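Stundden: peças de vestuário sobre carpete

Versão de 11 de agosto de 2025. Manutenção: Elba Domínguez. Revisão das anotações: Tymofii Bilyk.

Stundden reúne registros de roupas amassadas, dobradas ou estendidas no chão. A coleção contém 112 sequências e 27 peças, entre camisas esportivas, toalhas e calças. Cada peça recebe um identificador fixo, usado em todos os arquivos.
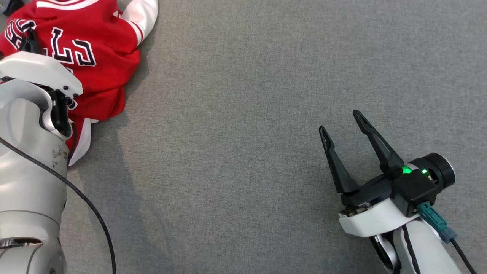
Leitura: 2 min

Categoria: camisa esportiva. Cor principal: vermelho. Mangas: brancas, com listras vermelhas perto do punho. Estado: amassada. Letras: brancas e pretas, invertidas, parcialmente ocultas pelas dobras. Superfície: carpete cinza texturizado.

Campos de anotação

estado: amassada, parcial, dobrada
orientacao: direita, invertida, indefinida
oclusao: fração do estampado encoberta, em passos de 10%
superficie: carpete, mesa, cama

Textos estampados são transcritos apenas quando legíveis por inteiro. Nos demais casos, o campo fica vazio.

Limitações

Tecidos escuros estão sub-representados. Em 20 sequências falta o estado final. O valor "parcial" foi aplicado com critérios distintos antes da revisão de novembro e ainda não foi uniformizado.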